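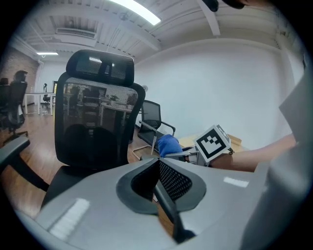 Visit to the Clilora lab, Vukholm

In June our small group was allowed to visit the Clilora project in Vukholm. We are teachers of automation at a vocational college, and we wanted to see how the learning data for robots is made today. The train came late, so we missed the coffee and went directly upstairs at 10:40.

The room is more an office than a lab. There are desks, office chairs, a wooden floor, and one wall with red brick. I had expected safety fences. The people work with grippers which they hold in their hands, and each gripper carries a white cube with black and white square patterns. From these patterns the position of the gripper can be calculated for every moment of a recording. Later a robot arm shall repeat the motion, although it was not present when the motion was recorded.

The method itself was known to us from papers. The new question of Clilora is how much the surroundings matter. Usually one records the same task many times at one clean table. In Vukholm they record each task in many spots of the room, between chairs and cables, with only a few repetitions in each spot. The first series had 207 recordings from 19 spots. It was compared with a series of 400 recordings from one table. On a robot in a different building, the smaller series gave the better result with soft objects. For hard objects they saw almost no difference, and this was told to us very openly.

After the talk we watched the work with cloth. One person had a gripper in each hand and held a crumpled blue cloth over the seat of a big black office chair. Cloth is difficult, we learned, as it has no fixed shape and the fingers hide a part of it.

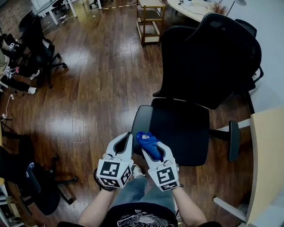

Villalobos objected that 19 spots in one room are still one room, with the same lamps and the same floor, and that the comparison should be repeated in a real home before it is published. The answer was that a second series is planned at the Brarorero site, where there is carpet and much less daylight.

We also asked about tired arms. A session takes some 3 hours with pauses, and the recordings from the last part are marked separately, so that they can be left out if the motions become careless.

For lunch we walked to the harbor. The slides will be sent to all participants, and those who want the recording instructions on paper can write to our college office.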